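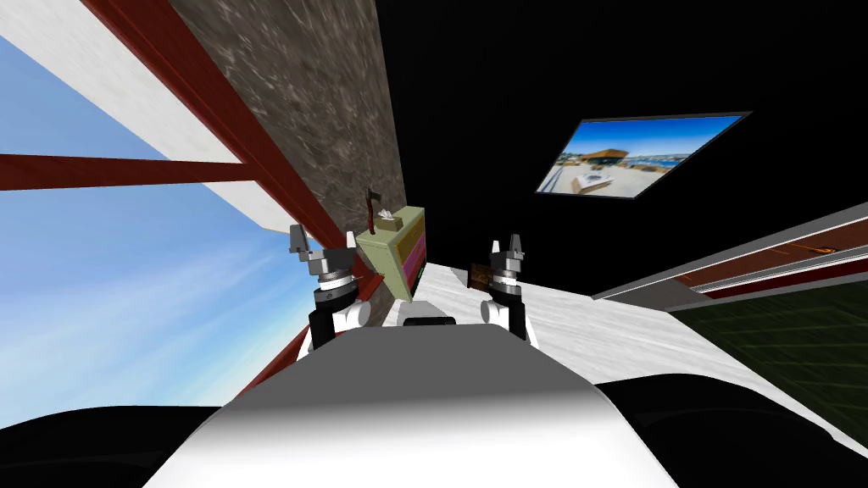
By Byung-chul Ban
8th February

I bought Pelluton in August, when our small magazine at Trumcombe decided to make a tablet edition beside the printed one. It is a layout program for people who have finished print pages and must bring them to smaller screens. I have now made 19 stories with it, so I think I can write a fair review.

The import is the best part. You open the print file and Pelluton keeps the text, the styles and the picture boxes as separate things. Before this I worked in Catholm, and there every caption became part of the main text, and I had to cut them out again by hand. In Pelluton I lost only a few captions, always the ones which were placed on top of a photo.

After the import you choose the sizes. I use 2, one for the tall tablet and one for the wide one. The program makes a first version of each page, and you correct it. For a normal feature with one opening photo and three columns, the first version is almost good enough. I change the headline size, move the pull quote, and I am ready in around 30 minutes. The same work took me a whole afternoon before.

It is weaker with tables. We have a page at the back with short notes, small charts and a calendar, and Pelluton does not understand which note belongs to which chart. It puts all the charts first and all the notes under them. I tried to group them before the import, and the groups were respected on the tall page but not on the wide one. I wrote to the support and received a polite answer, but the problem is still in the newest version.

Fonts need some patience also. Our body font is called Min, and it is quite light. On the printed page it looks elegant, on the tablet it is too thin at the same size. Pelluton lets you set a replacement weight for each screen, which I like very much, but the setting is hidden in the export window and not in the styles panel where I looked for it. My colleague Neelam Thakur found it by accident.

Other small things that I noticed:
The undo goes back 38 steps and then stops without a message.
The preview on the real device is fast, but you must keep the cable connected.
Page links survive when you change the order of stories. Links to footnotes do not.
The manual is short and clear, but it has no chapter about right-to-left text.

The price is higher than Catholm, and you pay again for each extra person. For the two of us this is acceptable. A bigger office should ask for the trial first and test it with their most difficult page, not with the easiest.

I will stay with Pelluton for the features. The back page I still build by hand, starting with the calendar.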